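Ticket 594 - Nutdale branch - label printer skipping
Opened by: Juwita Tambunan
Status: open, waiting on part
Apr 7, 2021

Printer at the shipping desk feeds one blank label after every good one. Started after the new rolls came in from Grasso. Only the small labels, big ones print fine. Restarted it, restarted the PC, same thing. We have 250 orders to get out and I'm peeling blanks by hand.

Lanying Yuan, first reply:
Looked at the settings remotely. Label length was still set for the old Cledier rolls from March. Changed it, saved, sent a test batch of 100. Better but not fixed, blank every so often, no pattern I can see. Sensor maybe. Juwita, pls open the lid and wipe the sensor with a dry cloth, then run calibrate from the front panel (hold feed until it blinks). 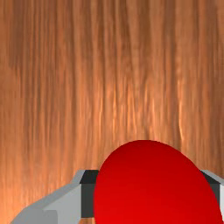

Do the old rolls still print without skipping?
Put one of the leftover Cledier rolls in and it ran clean all the way through, so the skipping only happens with the new stock.

Lanying again:
OK that helps. Gap between labels on the Grasso stock is 3 mm, old one was wider. Sensor is having trouble seeing it. Set gap to 3 and turned darkness down a notch. Also pushed the newer driver, the Sorkau office has been on it for a while with no complaints.

Juwita:
Did the wipe and the calibrate. Fewer blanks. Still get one when it sits idle adn then wakes up.

Lanying:
Known thing with that sensor. Ordered a replacement, ships to Nutdale direct. Until then turn off sleep mode, menu > power > never. Use up the old rolls first if theres a rush. Leaving ticket open till the part is in.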